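Bench notebook, kitchen cell
May, 4:15 pm
Entered by Lesego Mokgethi

Budget is due to Simone by end of day tomorrow, so naturally I spent the morning cleaning a drawer. Found one spare finger pad, a hex key that fits nothing we own, and last year's budget, which asked for most of what I'm about to ask for.

Where things stand:

Fingers. We go through them faster than I planned for. The edges scuff first, then the tips start to round over and thin rims get away from us. Flondorley quotes 261 a pair, and the price drops a little if we order 3 pairs at once. I want the three. Simone thinks two and a stern talk about how we park the arms. She may have a point about the parking.

Wrist cameras. Zemunthorpe has a newer one with a shorter exposure. Anything swung past the current one smears, and then I get to listen to whoever is doing the labels that week. They want 600 each and we would need 2, one per arm, because mismatched cameras is a mistake we have already paid for once. Lead time is "soon," their word. I asked for a number and got a brochure.

Service contract. Brullent sent the renewal with a cheerful cover letter. Gold tier now includes phone support in the evening, when we aren't here. Staying on the basic tier. Must remember to check whether basic still covers cable replacement -- the new PDF is vague on it and the old one wasn't.

Props. Lids, trays, utensils, woven things. Every year this goes under "misc" and every year somebody upstairs circles it. This time it gets its own line. The woven trays shed little splinters and I would like to buy them in twos. Plastic lids are cheap but the glossy ones give the cameras trouble, so I want a matte set to compare before we stock up on either.

Software seats. Same as before. Yu raised the price by nearly nothing, and I have decided not to ask why.

Two-arm work on the lids and trays goes on in the meantime with what we have.
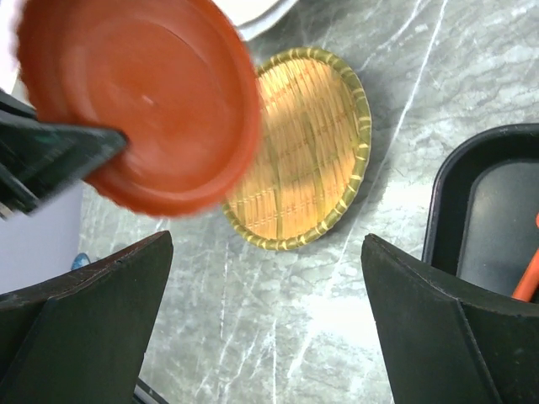
Should we buy a third arm this year?
Put it off until next year. The money is better spent on fingers and cameras for the two we run, and a third arm would need its own mount, its own controller and a longer counter, none of which is in anybody's quote.

Simone read the above over my shoulder and wants it noted that she would still like the third arm. Noted.

To do before sending:
- get Flondorley to put the three-pair price in writing
- chase Zemunthorpe for a date with a month in it
- cable question to Brullent
- move props out of misc, hide nothing
- throw out the hex key

Put the hex key back in the drawer. It might fit the new cameras.

Questions about this notebook: ask Lesego or Simone | Internal use | Back to top

This site uses cookies to remember your login. Accept | Settings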